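Search the archive Enter keywords Go

[holimwood-grasp] Re: Side-by-side bars, results so far
From: Hilkka Miettinen
Date: 26/10/2020

Toivo Salminen wrote:
> Does the push-first policy help when two bars
> are touching, or does it only move the pair
> along the floor of the bin?

Mostly it helps. We ran 900 grasp attempts, split evenly between push-first and direct grasping. Failures on touching pairs fell by 26 per cent with push-first. Lone bars showed no change.

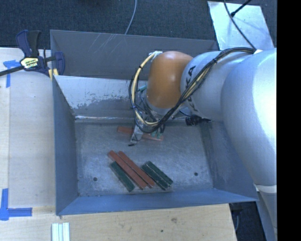
Fig. 2. KUKA arm over the bin, red and green bars, two same-colour pairs lying together.

The remaining failures are nearly all segmentation errors. When two bars of one colour lie side by side, the mask tends to merge them and the planner aims for the gap. Forough's edge term fixes part of this, but scratches on the metal floor also give it false edges. I have lowered its weight by a factor of 5 and will rerun the touching-pair set before changing anything else.

Push distance is still set by hand. Puspita has a learned version in the Illska branch; please don't merge it until the rerun is in.

Hilkka

Related threads
Illska: learned push distance
Burnau depth calibration
Merged masks on same-colour parts

Contact the list owner | © Holimwood | Back to top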